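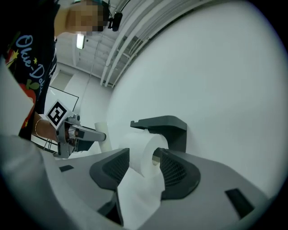 When the gripper drops the roll

Last February our Gamlow gripper let a toilet roll fall 9 times in one morning. The fault was small: dust from the paper had filled the mesh on the finger pads, and they could not hold any more.

Brush the pads with a dry toothbrush after every 14 rolls. Do not use oil or hand cream before the work.

Hold the roll softly. If you press too strong, the cardboard core bends and the roll will stick on the holder.

Keep your free fingers away from the pads when you pull the trigger. I had a blue nail for over two weeks.

Helmut Ruppert, 13 September 2025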